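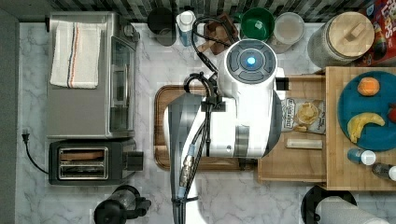 etched_in_stone

Posts: 1607
Location: Flurka

Topic: Talk me into (or out of) 13 more years of marble
June 25, 2018

We put in white marble when we redid the kitchen 13 years ago. I was warned by the stone yard, by my mother-in-law, and by this very forum, and I nodded at all of them the way you nod at the safety card on a plane. Since then the marble has met lemons, vinegar, red wine and one houseguest who made ceviche directly on it. He sends a card every November.

Now I have a quote from Ng Stone & Tile to hone the whole thing down and reseal it. $741. My spouse thinks we should spend that on something we can see. My position is that we can see the etching just fine if we crouch by the window, which I do more often than I'd like to admit.

So. Hone it, live with it, or rip it out and get quartz like normal people? The toaster and the toaster oven get moved for whatever happens, and so does my cutting board, which has been covering the worst ring for years.

----------
grout_expectations

Live with it. There are bakery counters in Europe older than this country and nobody is crouching by the window. You bought a soft rock. It's going to look like a soft rock.

----------
pantry_moth

grout_expectations wrote:
"There are bakery counters in Europe older than this country"

Every marble thread, every time. Those bakeries aren't trying to sell a three-bedroom ranch.

Get the quartz. I switched two years ago and I have not thought about my counters once since. I come here for the arguments.

----------
quarter_sawn

Is it polished now or honed? If it's polished, the $741 makes some sense, as etching shows less on a honed surface. If it's already honed, you can get a lot of the way there yourself with a sanding pad and a free afternoon. Practice on the part behind the appliances.

Also ask Ng whether the sealer is included. Mine quoted low and then the sealer showed up as a separate line, like the resort fee at a hotel.

----------
etched_in_stone

It was polished. What it is now is a philosophical matter.

Sealer is included, they use Drolier. Anyone have opinions on Drolier? (I realize what I'm asking.)

----------
quarter_sawn

Drolier is fine. Keep in mind that sealer does nothing about etching. It slows down stains. Acid doesn't soak in and leave a color, it eats the surface. You could seal it every morning before coffee and a lemon would still win.

----------
pantry_moth

Drolier stank up my old kitchen for a week. I'd go with Iko if you can find it. It wipes on easier and you don't get the haze.

----------
grout_expectations

Iko leaves haze too if you let it dry before you buff it. Ask me how I know. Or don't, my wife will tell you.

----------
pantry_moth

The can says when to buff it. It's in bold.

----------
grout_expectations

I don't take direction from a can.

----------
lazy_susan_b

Coming in from the wood side of the forum. What's the board, and do you leave it in one spot all the time? A board that lives flat on stone can trap water underneath, and that's bad for both of them. Stand it on edge to dry.

----------
etched_in_stone

It does mostly live in one spot, see above re: hiding the ring. Warm brown wood, species unknown, bought at a craft fair from a man who didn't seem to want to discuss it.

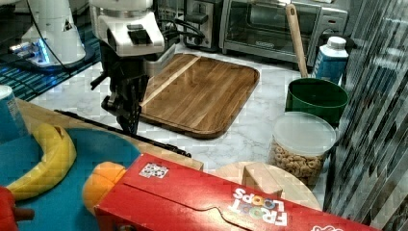 The board, on the marble. Raised rim, pale stripe on the left.

----------
lazy_susan_b

Nice stripe. A rim like that is great for tomatoes and terrible for rolling dough. Flip it if the back is flat. And oil both sides, or it'll cup on you by winter.

----------
quarter_sawn

I had a cupped board for years. Spun like a record every time I cut an onion.

----------
pantry_moth

We have now drifted from "replace the counter" to "oil the board." I'd like it noted that quartz came up first and was never refuted.

----------
grout_expectations

Set a hot pan on it and get back to us.

----------
pantry_moth

I own a trivet. It cost less than $741.

----------
etched_in_stone

Update: called Ng and asked if they'd do a test patch. They will, for $110, which comes off the total if I go ahead. My spouse has agreed to the test patch on the condition that I stop crouching while company is over.

The board is oiled on both sides and standing on its edge. The ring is exactly as bad as I remembered.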